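3.2 Materials and arrangement

The stems were artificial throughout, which kept their geometry constant between sessions and removed wilting as a source of variation. They were drawn from a stock of 525 pieces supplied by Wiltis and sorted by stem length before use. Roses, buds and foliage sprigs were stored separately. Any stem with a permanent bend of more than 30 degrees was withdrawn.

A clear glass vessel was preferred to an opaque one. In an opaque vessel the lower part of each stem is hidden, and crossings below the rim must be inferred from the lean of the stem above it. Glass exposes the crossings, although ribbing and reflections in the wall distort their apparent position. Godinho's coding sheet therefore records two values for each stem — the point where it meets the rim and its lean above the rim — and treats anything seen through the wall as supporting evidence only.

Blooms were coded by color and by the side of the vase toward which they leaned. Buds were coded apart from open flowers, as they add height with little width. 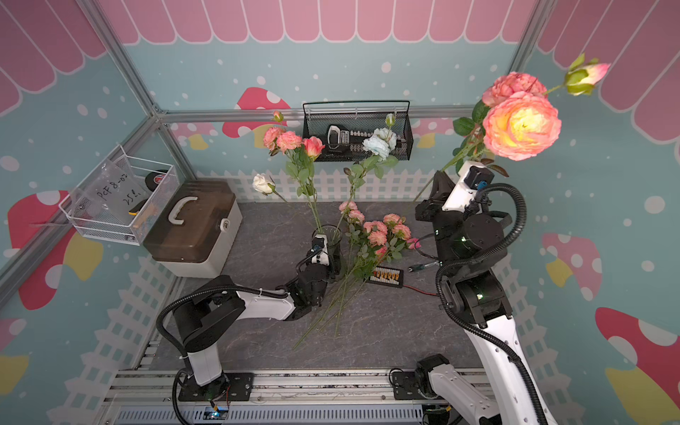
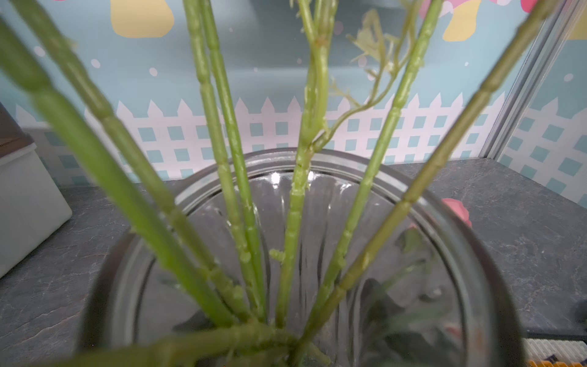 Figure 4. Arrangement in the clear glass vase: pink, coral, white and pale blue blooms above the gray marble-patterned tabletop (first panel); green stems converging inside the vase, from above (second panel).

Spread was defined as the widest horizontal distance between bloom centers, divided by the diameter of the rim. Foliage was excluded from this measure, as fine leaflets have no stable outer edge. Of 3,000 coded stem positions, 400 were coded a second time by Zulmira Godinho without access to the first values. Disagreements were settled using the Mahlangu rule, under which the lower of the two lean values is retained.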